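About Us

We're Sesongate, and we pack snack bags. Okay, there's a bit more to it than that, but if you asked me at a party, that's what I'd tell you!

It started in March with a windowsill. My desk was buried in invoices, so I began lining up the cookies and chips and drinks along the ledge, where I could see everything at once, and then filling the bags from there. We have proper shelves these days and I still like a windowsill best. Good daylight, and you can read every label.
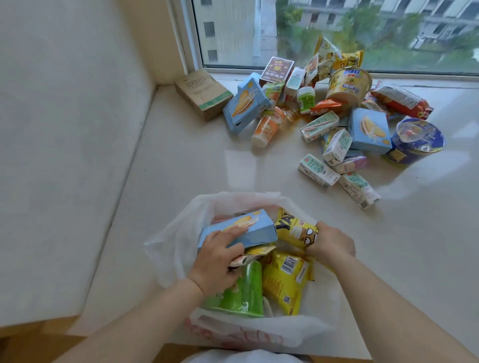 Serena Sala, founder and chief snack picker
Sesongate – About Us

I grew up in a house where visitors went home with a bag. You came for coffee, you left with crackers, a box of little cakes and something my grandmother had bought because she liked the packet. That's pretty much our business plan. You tell us who the bag is for (a kid away at college, a night-shift nurse, your whole office) and we choose a mix of sweet, salty and something to slurp.

Natalina Pellegrini does the buying, and she has a weakness for anything with a cartoon face on it. Rezaul Majumder runs the orders and answers your emails, usually before I've finished reading them. We keep 300 different snacks on our list, and 26 of those came from customers who wrote in begging for a childhood favorite. Please keep doing that!

A few things people ask. Boxes go in standing up, along the sides, so they hold the bag open. Cup noodles go wherever there's a gap. Chips and other puffy packets go on top – I have crushed enough of them to feel strongly about this.
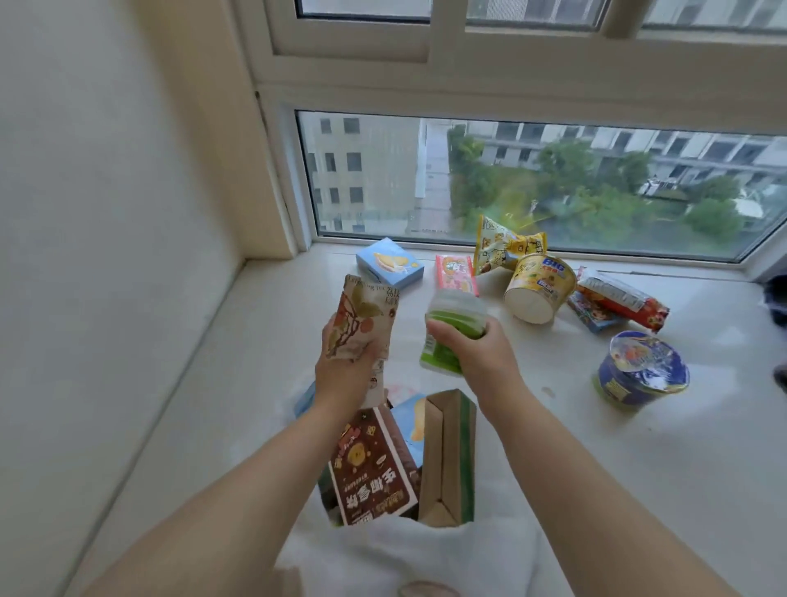
I also try to put one thing in every bag that you probably wouldn't pick for yourself. Coconut latte won over my whole family that way, and my brother used to say he hated coconut.

Last year we packed 2,601 bags, and our biggest single order was 200 for a staff party at Bianchini. We were up until midnight and ate far too much of our own stock.

If you'd like a bag, or you just want to argue about cookies, write to Rezaul through the contact page. Tell us about allergies first, please, and then tell us everything else.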